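Search posts

Siyabonga Matlala
April 27, 2026

1/ Finished Plultby last night. It's a second-chance romance set in a small harbor town, 1426 locations on my e-reader if you track that kind of thing. I read it over three evenings. Some thoughts, no big spoilers.

2/ The setup: Treker left town at nineteen without saying goodbye to Masri. Now he's back to sell his uncle's boatyard and she's the one doing the paperwork. You can guess most of it from there. I did, and I didn't mind.

3/ The first few chapters are slow. There's a lot about property lines and who owns the slip by the fuel dock. Stick with it. Once the two of them are stuck at the ferry office overnight it gets going.

4/ Masri is the reason to read this. She's angry for a good long while and the book lets her be. I've read too many of these where he says sorry once, in the rain, and that's that. Here he has to say it more than once, and the first time she walks out on him.

5/ Treker I liked less. His reason for leaving comes out in chapter 15 and it's thin. A phone call would have fixed it. He's better when he's working on the boat and not explaining himself.

6/ The side characters are good. Her sister gets the best lines. The ex-fiance is a bit of a cardboard villain -- he shows up, says something rude about her job, leaves.

7/ Heat level: medium. Two open-door scenes, both late in the book. They fit where the characters are by then. The language is tame.

8/ What didn't work for me: the letter. He wrote her one years ago and it got lost, and the whole last act hangs on it turning up. Readers of Gellenov's other books will know she's done the lost letter before, and did it better in the first one.

9/ The ending is happy, with an epilogue set the next May. It's short and there's no surprise baby -- thank you. 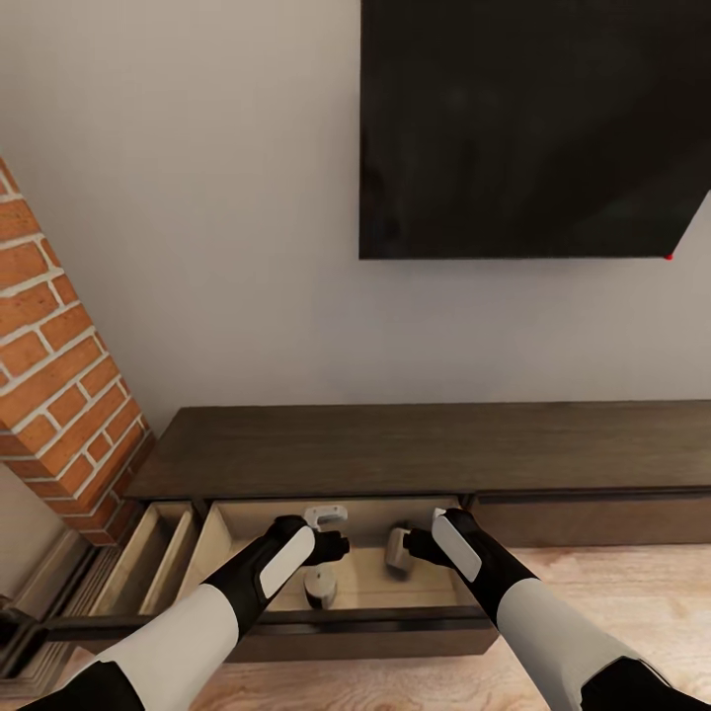

10/ Rating: 3 stars, maybe a little over. I'd give Masri's chapters four and his two and a half. If you're new to Gellenov, start with an earlier one. If you already like her, you'll want this anyway.

11/ Next up is the sister's book. I've got it on hold at the library and I'm third in line. Will post when I get to it.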